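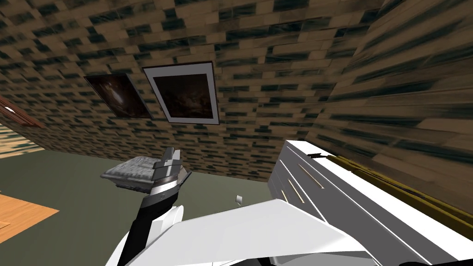

Findeck, July 22, 2023

Talks > Operations > Equipment planning

Speaker notes: budgeting for a tidying robot

Start with the simulator, where the first money goes. One room, a white chest of drawers, a gray folded item in the gripper. Ask who in the room has priced this stage separately. Wait for hands.

Pikico quoted us 688 a month for simulation seats. Irnis came in at 706 with support included. We took Irnis. Say why: the team is small and we had no one to answer tickets at night.

Next slide, the hardware line. Keep the arm, the grippers and the spare parts on separate rows — finance will ask. We plan on three sets of fingers per arm. Lead time from Pattinasarany is 40 days, so a November start means ordering by the end of September.

Pause here for water.

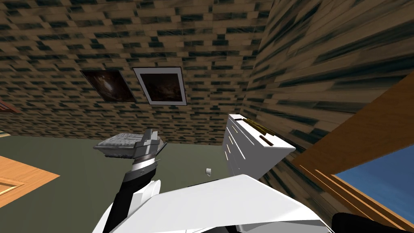
Should we buy the arm before the simulated work is finished?
Wait until the task list is settled, then order. Reach and payload depend on the furniture you expect it to work around, and a return costs more than a late start.

Back to the budget sheet. Floor space and power go under facilities. Training hours go under staff, even if the vendor runs the course. Skip the leasing slide if time is short.

Leave the sheet up during questions.

Last updated by the events desk
We use cookies to remember your settings. Accept | Manage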